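Hekden Road Following Course

From the Grumico Index of Student Robotics
Entry revised in September by the Grumico editorial desk

The Hekden Road Following Course is a student project in outdoor robotics taught at McKinnon College. Students work in teams of 2 and build a small wheeled robot that drives itself along a paved road using camera input alone. The course is open to students in their second year and later, and it counts toward the college's automation certificate.

The course grew out of an indoor line-following contest. In that contest, robots tracked black tape across a gym floor, and most teams finished with code that worked only under gym lighting. The instructors moved the work outdoors, to a brick-paved road with concrete curbs.

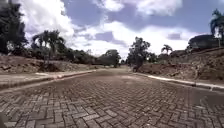
Satellite positioning is not allowed, and neither is a stored map. A robot has to find the drivable surface from what its camera picks up and hold a steady distance from the curb. Each team starts from the Prondier base, a four-wheeled platform with a single forward camera, and writes its own steering software. Changes to the wheels are allowed. Changes to the camera mount are not.

The paving causes most of the early trouble. Herringbone brick is full of short diagonal edges, and a simple edge detector reports hundreds of them before it reports a curb. Teams usually blur the image first or ignore everything below a chosen row. Painted lane lines help where they are clear, but a worn line can drop out of the detector's results, so the rules advise against depending on one.

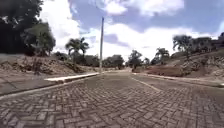
Vol. 9, No. 2

Sunlight is the second common problem. A white-painted curb in full sun can have nearly the same brightness as bare concrete beside it - some teams have had robots settle on the wrong edge and follow that instead. Later versions of the course added a session on exposure control. A rise in the road also matters, as the curbs appear to meet sooner than they would on level ground and the software may judge the road to be ending.

Assessment is based on a run of 200 meters. A robot loses points for touching a curb, for stopping without cause and for any correction made by remote control. The written log carries as much weight as the run itself, and a team whose robot fails can still pass on a careful log.
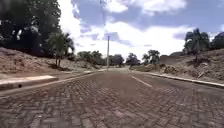
According to Prondier, the fixed camera mount is the rule that students complain about most, and it should stay, as moving the camera hides faults in the code that would show up on the next road.

Recorded footage from earlier runs is kept in the course archive. New teams test their software against it before they are given time outdoors. The archive is shared with the college's robotics club, which uses the same base for its own projects - mainly path planning and obstacle avoidance.

Related entries
Curb detection
Grumico student contests
Line-following robots
McKinnon College robotics club
Prondier base

Contact the editorial desk | Copyright Grumico | Back to top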